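Kiladik 평면 자료 모음 README

안녕하세요. Kiladik은 제가 소규모 주택 리모델링 일을 하면서 모은 평면도와 실측 메모를 정리한 자료집입니다. 처음에는 제 노트북에만 있던 폴더였는데, 같이 일하는 Dilani Mridha 님이 "이거 그냥 공개하면 안 돼요?" 하고 물어보셔서 이렇게 올리게 됐어요. 생각보다 정리할 게 많아서 February 내내 붙들고 있었네요(2월이라고 쓰면 될 걸 폴더 이름이 february라 입에 붙었습니다).

무엇이 들어 있나요

다세대 주택과 오래된 단독주택의 부엌, 식당, 복도 평면이 모두 71건 들어 있습니다. 거실은 일부러 뺐어요. 거실까지 넣으면 범위가 너무 커지고, 제가 제대로 재 본 집도 많지 않거든요. 71건 중 18건은 공사 전과 공사 후 평면이 둘 다 있고 나머지는 공사 전 평면만 있습니다.

폴더 구조는 이렇습니다.

plans/ 벽체와 개구부 도면. DXF와 PDF 두 가지
notes/ 현장에서 적은 메모를 옮긴 텍스트 파일
tables/ 방별 면적, 천장 높이, 창 크기를 모은 CSV
photos/ 참고 사진. 도면과 일대일로 맞지는 않습니다

파일 이름은 집 코드, 방 코드, 버전 순서입니다. 예를 들어 ulilard_k_v2는 Ulilard 주택 부엌의 두 번째 버전이에요. 버전이 여러 개면 숫자가 큰 쪽을 쓰세요. 옛날 버전도 지우지 않고 놔뒀는데, 벽 두께를 고친 과정이 남아 있어서 저는 가끔 다시 열어 봅니다.

치수 기준

길이는 전부 밀리미터, 면적은 제곱미터입니다. 벽은 마감면 기준으로 쟀어요. 구조체 기준 치수가 필요하면 notes/ 안에 마감 두께를 적어 둔 집이 있으니 거기서 빼시면 됩니다. 안 적힌 집은 저도 모릅니다. 석고보드 위에 또 석고보드를 덧댄 집도 있었고, 뜯어 보기 전에는 도무지 알 수가 없더라고요!

천장 높이는 방마다 네 귀퉁이를 재서 가장 낮은 값을 넣었습니다. Wickramasinghe 주택은 북쪽과 남쪽 차이가 30밀리미터나 나서 두 값을 따로 적었고, CSV에서는 ceiling_min과 ceiling_max 칸을 보시면 됩니다. 다른 집은 ceiling_max가 비어 있어요.

알려진 문제

Clenton 연립 도면 6건은 창 높이가 빠져 있습니다. 줄자를 들고 다시 가려고 했는데 그사이 창호가 교체됐어요. 빈칸은 빈칸 그대로 두었으니 0으로 읽지 않게 조심하세요. 예전에 제가 만든 스크립트가 빈칸을 0으로 읽는 바람에 창이 전부 바닥에 붙어 버린 입면도가 나온 적이 있습니다...

PDF 일부는 축척 표시가 잘못 찍혀 있습니다. 출력해서 자로 재지 마시고 DXF를 기준으로 써 주세요. 그리고 문 열리는 방향은 현장 메모와 도면이 다르면 메모가 맞습니다.

photos/ 폴더

사진은 재료나 가구 상판을 고를 때 옆에 띄워 놓고 보는 정도로 생각해 주세요. 색 보정은 하지 않았고, 사진에서 치수를 뽑아내는 용도로는 맞지 않습니다. 도면이 없는 사진도 섞여 있습니다.

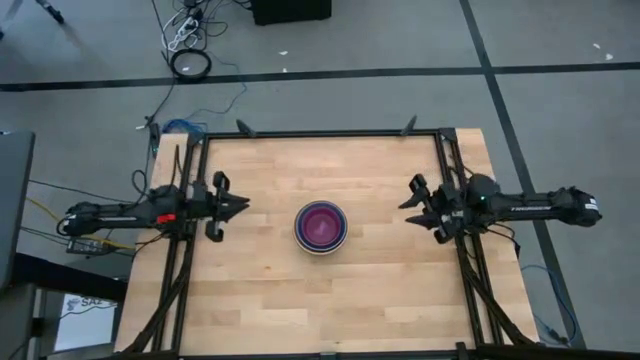
집성목 상판과 보라색, 파란색 그릇.

사용 조건

개인 공부나 학교 과제, 실무 검토에 자유롭게 쓰셔도 됩니다. 출처에 Kiladik이라고만 적어 주세요. 다만 도면을 그대로 허가 서류에 넣는 건 안 됩니다. 실측 오차가 있고 구조 검토를 거친 자료도 아니에요. 집 주소와 거주자 정보는 모두 지웠는데, 혹시 메모에서 남은 걸 발견하시면 이슈로 올리지 말고 저한테 따로 메일을 주세요. 바로 고치겠습니다.

고칠 점이나 보태고 싶은 평면

환영합니다! 새 평면을 보내실 때는 DXF 한 개와 메모 한 개면 충분해요. 레이어 이름은 wall, opening, fixed 세 가지만 맞춰 주세요. 붙박이장은 fixed에 넣고, 옮길 수 있는 가구는 그리지 않습니다. 손으로 그린 스케치밖에 없어도 괜찮아요. 치수만 읽히면 제가 옮겨 그립니다(시간은 좀 걸려요).

다음 버전에는 현관과 다용도실을 넣을 생각입니다. 다용도실은 메모까지 다 옮겼고, 현관은 단차 표기를 어떻게 할지 Dilani 님과 아직 얘기 중이에요. 의견 있으시면 이슈에 floor-level 라벨을 달아서 남겨 주세요.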